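Girneck publishes controller comparison for ball-and-basket pick task

1 October 2020

Girneck today released the results of a simulated trial comparing two arm controllers, Stider and Flilico, on a single pick-and-place task. Both controllers drove the same model of a seven-jointed arm with a parallel-jaw gripper. The task was to grasp a red ball on a wooden table and release it into a mesh basket standing nearby.

Each controller was given 186 starting layouts, with the ball and basket moved between runs and the arm returned to the same rest pose. A run counted as complete if the ball was inside the basket when the time limit expired. Stider completed 162 runs and Flilico 100. No run was repeated and none was left out of the totals.

Most of Flilico's failures were recorded at the grasp. The fingers closed before the wrist had settled, and the ball was pushed away from the pads. Stider holds the wrist still for a short interval before closing, which makes it slower per run. The remaining Stider failures were mainly releases against the basket rim.

"The arm motion was much the same for both," said Octavian Voicu, who led the trial. "The difference is in the last few centimetres and in when the close command is sent. We had expected the approach path to matter more."

Views from the simulator: the gripper at the ball, and the arm over the table.

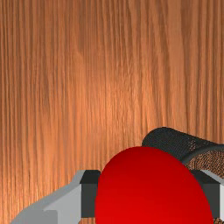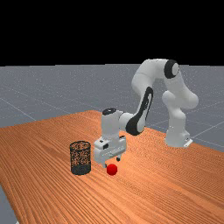
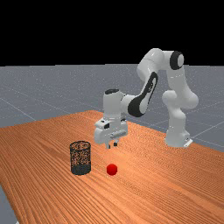 Contact settings were fixed before the first run and shared by both controllers. Friction between pad and ball was set by Relu Toma from bench measurements made at the company's Furtună site. Some 20 trial layouts were used to check these values and do not form part of the published results.

Controller gains were left as delivered. Aurel Enache, who maintains the test software, said that tuning either product to the task would have made the comparison harder to read. "Anyone who wants to tune them can do so with the files we are releasing, and we would like to see the numbers," he said.

The results apply to one rigid ball size and one gripper. They should not be read as a ranking for other parts or for physical cells. A second round is planned for December and will add a wider set of finger pads and a softer ball, with the same pass rule.

The layouts, run logs and settings are available on request from Girneck. Technical questions should be addressed to Virgil Bratu, and press enquiries to Cosmin Manole.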